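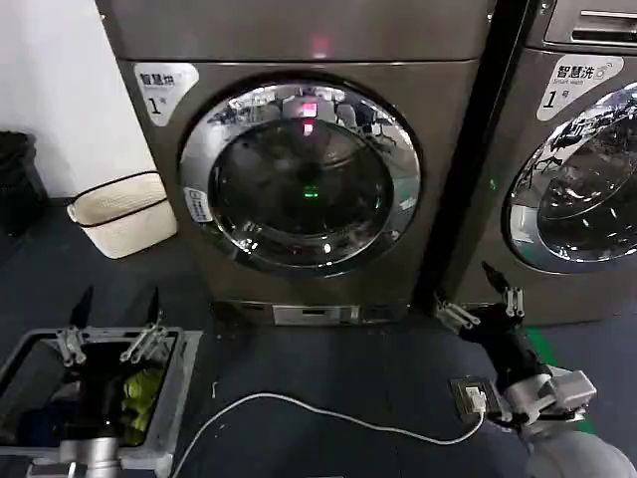
共用ランドリー室 洗濯機・乾燥機の使い方と日常の手入れ

本ページは、共用ランドリー室をご利用の皆様に、洗濯機および乾燥機の正しい使い方と、衣類を傷めずに仕上げるための要点をお知らせするものです。初めて利用される方は、運転を開始する前に必ずご一読ください。すでに利用されている方も、フィルターの清掃および庫内確認の項を改めてご確認くださいますようお願いいたします。

機械の見分け方

洗濯機と乾燥機は、外装の色も丸い扉の形もよく似ています。衣類を入れる前に、前面のラベルをお確かめください。「智慧洗」とあるものが洗濯機、「智慧烘」とあるものが乾燥機です。「烘」は火で乾かすという意味の漢字で、日本語では日常あまり用いられないため、取り違えのお問い合わせが続いております。洗濯機のラベルには「Smart wash」の英語表記も添えられています。

ラベルの数字は機械の番号です。洗濯機の「1号」と乾燥機の「1号」はそれぞれ別の機械ですので、不具合を連絡される際は、「乾燥機の1号」のように種類と番号をあわせてお伝えください。番号のみのご連絡では、点検する機械を特定できないことがあります。

洗濯の前に

一 ポケットの中をすべて空にしてください。ティッシュペーパー、硬貨、鍵、筆記具の混入が特に多く見られます。筆記具のインクは次に利用される方の衣類にも付着しますので、作業着や白衣の胸ポケットは必ず手で触れて確認してください。

二 ファスナーとホックは閉じ、ボタンは外しておきます。ファスナーの務歯が開いたままですと、編み地の衣類を引っかけて傷めます。

三 色の濃いものと淡いものは分けて洗います。新しいデニム、濃色のタオル、藍染めの品は、最初の数回は単独で洗ってください。色落ちが心配な場合は、目立たない部分に洗剤液をつけ、白い布で軽く押さえて色移りの有無を確かめます。

四 靴下や下着などの小物、飾りのある衣類は洗濯ネットに入れます。ネットは衣類の大きさに合ったものを選び、一つのネットに詰め込みすぎないようにします。大きすぎるネットは中で衣類が片寄り、脱水時の振動の原因となります。

五 襟や袖口の汚れは、あらかじめ液体洗剤を塗り、しばらく置いてから洗います。泥汚れは乾かしてから屋外でブラシをかけ、砂を落としてください。砂や泥の付いたままの品を直接機械に入れることはご遠慮ください。

衣類の量

扉の丸い前入れ式の機械では、衣類が上から下へ落ちる動きによって汚れを落とします。ドラムいっぱいに詰めますと、この動きが妨げられ、汚れが残るうえに、しわも強くつきます。洗濯ではドラムの三分の二まで、乾燥では半分までを目安としてください。

反対に、量が極端に少ない場合も片寄りが生じます。バスマット一枚のみ、毛布一枚のみといった洗濯は脱水が止まりやすいため、タオルを二、三枚加えて釣り合いを取ります。防水加工の施されたシート、雨具、おむつカバーなど水を通さないものは、脱水時に激しい振動を起こすおそれがありますので、入れないでください。

洗剤の扱い

前入れ式の洗濯機は使用する水量が少なく、泡が立ちすぎると洗浄力が落ちます。泡立ちの少ない洗剤を選び、容器に記載された量を守ってください。多く入れても汚れ落ちはよくならず、すすぎ残りによる肌への刺激や、タオルの硬さ、においの原因となります。

粉末洗剤を使用される方は、湿気で固まったものを砕いてから計量してください。冬期は水温が低く溶け残りが出やすいため、液体洗剤の使用をお勧めします。柔軟剤は洗剤と混ぜず、タオルには控えめに用います。毎回使用しますと繊維の表面が覆われ、吸水が悪くなります。

塩素系漂白剤と酸性の洗浄剤を同時に使用することは、有害な気体が発生するため厳禁です。漂白が必要な衣類は自室で処理し、十分にすすいだうえでお持ちください。

乾燥機に入れてよいもの、いけないもの

乾燥機を使用される前に、衣類の取扱表示をご確認ください。四角の中に円が描かれ、その中に点が二つある表示は高めの温度、点が一つの表示は低めの温度でのタンブル乾燥が可能であることを示します。×印が重ねられているものはタンブル乾燥ができません。

次のものは乾燥機に入れないでください。

・食用油、美容オイル、機械油、ろうなどの付着した布類。洗濯後であっても油分が残り、自然発火のおそれがあります。
・ベンジン、シンナー、ガソリンなどの付着したもの。
・ゴム引きの品、発泡ゴムやウレタンを用いた枕、パッド、肩当て。
・毛、絹、革、毛皮の製品。
・水のしたたる衣類。必ず脱水を済ませてから移してください。

なかでも油分の付いた布については、毎年ご注意を申し上げております。厨房用の布巾、マッサージ用のタオルをお使いの方は、自然乾燥をお願いいたします。

しわを抑え、むらなく乾かすために

脱水が終わりましたら、速やかに衣類を取り出し、一枚ずつ振りさばいてから乾燥機に移します。絡まった塊のまま入れますと、外側だけが乾き、内側に湿りが残ります。シーツや布団カバーは小物を巻き込みやすいため、口を閉じ、小物とは分けて乾燥させてください。

厚手のものと薄手のものを同時に乾かしますと、薄手のものは乾きすぎて縮み、厚手のものは乾ききりません。パーカーやジーンズは裏返し、ポケットの袋を外に出しておくと、縫い目まで乾きます。綿のシャツはわずかに湿りの残るうちに取り出し、ハンガーに掛けて形を整えると、アイロンの手間が軽くなります。

乾いたバスタオルを一枚加えて乾燥させる方法もあります。水分がタオルに移り、初めの乾きが早まります。ただし少量の衣類に限られ、途中でタオルを取り出す必要があります。

フィルターの清掃

乾燥機のフィルターに綿ぼこりがたまりますと、風の通りが悪くなり、乾燥に時間がかかります。過度にたまった状態は過熱の原因ともなります。利用を終えた方は、次の方のために綿ぼこりを取り除いてください。

清掃は運転が完全に止まってから行います。フィルターを静かに引き出し、表面の綿ぼこりを端から巻き取るように集めます。目詰まりが見られる場合は、柔らかいブラシで軽くこすります。尖ったものや金たわしは網を破りますので使用しないでください。破れを見つけた場合は、その機械の使用を控え、管理室までお知らせください。集めた綿ぼこりはごみ箱に捨て、洗面台や排水口には流さないでください。

機械下部のカバーは、利用者の皆様が開ける部分ではありません。床に水が見られる場合も、ご自身でカバーを外さず、運転を止めて管理室にご連絡ください。

扉とパッキンの手入れ

洗濯機の扉の内側にあるゴムのパッキンには、水滴、糸くず、髪の毛が残ります。利用後に乾いた布で溝を一周拭き、扉を少し開けておくと、かびとにおいを防ぐことができます。ただし、小さなお子様をお連れの方がいる間は、扉を閉めてください。ドラムの中に入る事故を防ぐための措置です。

扉のガラスと金属の縁は、水で湿らせて固く絞った布で拭き、乾いた布で仕上げます。研磨剤入りの洗剤は細かな傷をつけ、くもりの原因となります。指紋が目立つ場合は、中性洗剤を薄めた液を布に含ませて拭いてください。操作部に液を直接吹きかけることは故障につながりますので、おやめください。

取り忘れを防ぐために

濃色のガラスの扉越しには、黒や紺の衣類が見えにくくなります。運転後は扉を大きく開け、ドラムを手でゆっくり一回転させて、上側に貼り付いた靴下や肌着がないかを確かめてください。利用前にも同じ確認を行いますと、他の方の取り忘れに気づくことができます。

終了時刻の控えは、ご自身で取ってください。終了後の衣類を長く置かれますと、他の方が利用できず、洗濯物にもしわと生乾きのにおいが生じます。忘れ物は管理室で21日間保管し、その後は処分いたします。

このようなときは

脱水の途中で止まる場合は、衣類の片寄りが考えられます。扉のロックが解除されたことを確かめ、衣類をほぐして入れ直してください。それでも3回続けて止まるときは、機械の不具合として扱いますので、ご連絡をお願いいたします。

乾燥が終わっても湿っている場合は、衣類の量、脱水の状態、フィルターの順にご確認ください。焦げたにおいや異常な音がする場合は、直ちに運転を停止し、扉を開けずに管理室へお知らせください。

扉が開かない場合、無理に引いてはなりません。内部に水が残っている間、または温度が高い間は、安全のためロックが保たれます。しばらく待っても解除されないときは、係員が対応いたします。

お問い合わせ

ワサロウ寮 管理室 設備担当 ドリス・アシュール
内線 3534

2020年2月17日 改訂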